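Bench notebook, gripper comparison, Varela cell
January 1, 2023

Picking this up from the June notes, which stop at the mounting plate and say nothing useful about cable routing. Starting again from a clean config so the numbers can be compared.

Purpose: decide which parallel gripper stays on the Varela cell for the tote-to-tote work. Two candidates, the Drollau unit and the older Sarkodby unit. Same arm, same controller, same object set. The controller is the Vurnonia one with the firmware it shipped with. I have not updated it and would ask that it stay that way until the comparison is finished.

Setup

Arm homed, tool centre point re-taught for each gripper. The Drollau fingers are longer, so the TCP moves out and every taught approach has to shift with it. I used the four-point method and repeated it until two consecutive runs agreed to the second decimal. The Sarkodby took three tries, the Drollau two.

Payload entered by hand for both. The auto-identify routine gives a different centre of mass depending on which way the wrist is turned when it starts, and I don't trust it. Values are in the cell folder under payload, with the old ones kept in the same file and commented out.

Stroke speed limited to 30 per cent for the first pass, full speed for the second. Grip force at the lowest setting that held each item through the transfer move, then one step up.

Objects: small cartons, plastic bottles, soft bags. No glass. Cartons are the main interest, as most of the failures in June were crushed corners.

Test plan is 300 picks per gripper, split evenly over the three object types. Cycle stops on a failed grip and waits for acknowledgement at the pendant. I log the cause before clearing it.

Sarkodby, slow pass

Ran to 200 without much to report. Failures fall into two kinds. The first is the finger tip landing on the top face of a carton instead of beside it. That is a vision offset and would happen with any gripper. The second is the carton turning in the fingers during the lift. The pads are flat and worn on one side, and a carton gripped off centre swings until its lower edge touches the rim of the tote. The placement is then crooked and the next item goes down on top of it.

Stopped there and swapped the pads end for end. Swinging got less frequent but didn't go away. New pads are on order. I would rather not modify these ones, as the colour match to the other set is already confusing people about which pair is which.

Completed the remaining picks after the swap. Logged as a separate block. Please don't merge the two blocks when plotting.

Sarkodby, full speed

Bottles fine. Bags poor. The fingers close before the bag has settled and take only a fold of material, which then slips in the transfer. A dwell of 300 ms before closing fixes most of it, at the cost of cycle time. Did not try a shorter dwell.

Position feedback is noisy near fully closed. The grip-detected flag flickers on thin items and the controller treats the first drop of the flag as a lost part. Added a filter in the program. It's a workaround, and it also hides short real losses, so the slip figures for thin items should be read with that in mind.

Drollau, fitting

Bolt pattern matches the plate. Dowel is a looser fit than I would like. There is a small amount of rotation before the screws are tight, so set it against the square before torquing. Thread locker on all four.

Cable is the weak point. The connector comes out of the side of the body, and the lead has to loop back under the wrist to reach the tool port. With the wrist rolled past its normal range the loop tightens and pulls on the plug. I set a soft limit on the last joint to stop that and lost a few approach angles into the corners of the tote. A right-angle plug helps at the wrist end. A longer lead would help more but then it hangs low enough to catch a rim.

Checked open and closed positions against the calipers. Open width is slightly under what the controller reports. Closed agrees. Entered a linear correction.

Drollau, slow pass

Better on cartons from the first block. The notched tips sit lower on the carton wall and there is less turning during the lift. No crushed corners at the low force setting. One step up and the thinner cartons start to bow in the middle, so low force stays.

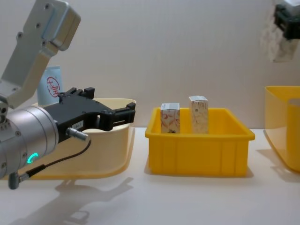 Bottles are less clear. Tall ones standing on end need the fingers to come down well past the neck, and the gripper body is bulky enough that its underside gets close to whatever is standing next to the target. I raised the approach height and brought the arm in with the gripper held closer to horizontal where there was room. It works near the open side of a tote. Near the far wall it doesn't, and the planner either refuses the move or takes a long way around through a wrist flip.

The flip is also what stresses the cable, see above. For now I have blocked those poses and let the program skip the item and return to it after its neighbours are cleared. Skips are logged but not counted as failures. If anyone disagrees with that, the raw log has them and the count can be redone.

Bags not run at slow speed on this gripper. Ran out of time on the cell.

Settings to carry over

Force: low for all cartons, both grippers.
Dwell before close: 300 ms for bags, none for the rest.
Approach height: raised value for bottles, Drollau only.
Last joint soft limit: on whenever the Drollau is fitted, off for the Sarkodby.
Grip flag filter: Sarkodby only. Check it is disabled after a swap, it does not clear by itself.

Open items

Drollau full speed pass, all object types, plus the slow bag block.
Repeat the Sarkodby carton block with new pads when they come in.
Ask the supplier whether the Drollau body can be had with the connector facing back.
Vision offset on carton top faces. Looks like a constant shift along one axis, so probably the calibration target was not flat on the table when it was last done. Redo with the target taped down at all four corners.
Controller clock is behind the logging PC. Timestamps in the two files don't line up, and I matched them by pick number.

Drollau left mounted, cell parked at home, air off, pendant on its hook.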